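Pay for the Wash, Skip the App

My laundromat in Killenberg went coinless in September. To run a load I now need a phone, an account, a password and a minimum balance of $20 0 cents never mind that a wash costs a fraction of it. The owners call this convenience. I'd like to know whose.

Rhonda Dufour, who has washed there longer than I have, asked for her leftover balance back and was told it "stays active." I'm sure it does. Multiply it by 200 customers and somebody has a nice free loan. 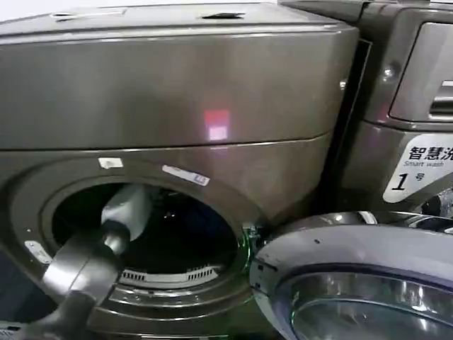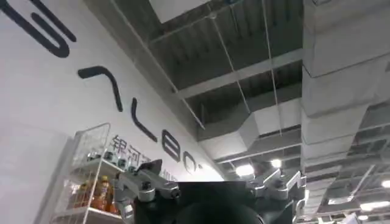 What would a fair system look like?

Keep the app for people who like it, and put a coin slot or a plain card reader next to it. Refund any balance on request, in full, within the week.

I've heard the reply that coins get stolen and machines jam. Maybe so. Phones die too, and mine did in the middle of a load. The help line put me 93 minutes deep into hold music before I gave up and walked home for a charger. I still have $9 in that account, and I want it back.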